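Three foods on a white table

I have never trusted a breakfast that needs a plan. My sister-in-law Tyyne swears by hers, which she calls the Postutdale method after the town where she picked it up, and she has been at me since September to try it. You put out one baked thing and one piece of fruit the night before, on a bare table where you can see them, and apparently your whole morning falls into place. She read about it in a newsletter. Of course she did.

My objections were the usual ones. A pastry left out overnight goes tough on the bottom and sad on top. A banana doesn't care where you put it, so I can't see how it counts as preparation. And I already have a kitchen with cupboards in it, which were expensive.

Still, I said I'd give it 13 days, mostly so I could tell her I had.

The pastries came from Gilbert, the bakery near the bus loop. They are good, I'll give them that. They're also $6 each, and for that I expect something in the middle. Darcy MacPherson at work says they used to be bigger and had a proper filling, but Darcy says that about everything, including staplers. Mine tasted of butter and not much else. The crust flaked all over my sweater.

The bananas were ordinary bananas. I bought them a bit green, knowing I'd forget about them, and by the end of the first week they were where I like them, yellow all over with a bit of darkening at the tip. If you wait for the spots you've waited too long, whatever your grandmother told you. Save those ones for loaf. 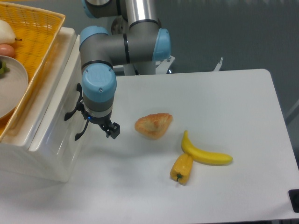 Pastry and banana on the white table.

I will admit the colours look nice together on white. That seems to be most of the appeal. Tyyne is very big on how food looks before you eat it, and I'm fairly sure half the people who follow this thing never get past the looking.

As for whether it works – I ate breakfast on more days than I normally would, so there's that. I also ate a lot more pastry than I normally would, and was starving by mid-morning every time. My neighbour Normand Poirier, who has had the same bowl of porridge every day for 28 years, thought the whole business was very funny and asked if the newsletter had any advice on lunch. It does. I haven't read it.

What I'd keep is the fruit. Having a banana out where I can see it does mean I eat it, and I can't argue with that, though a bowl on the counter would do the same job and leave the table free. The pastry I'd save for weekends, warmed up in the oven for a few minutes, never the microwave.

Tyyne has now moved on to soaking oats. I've told her I'm busy.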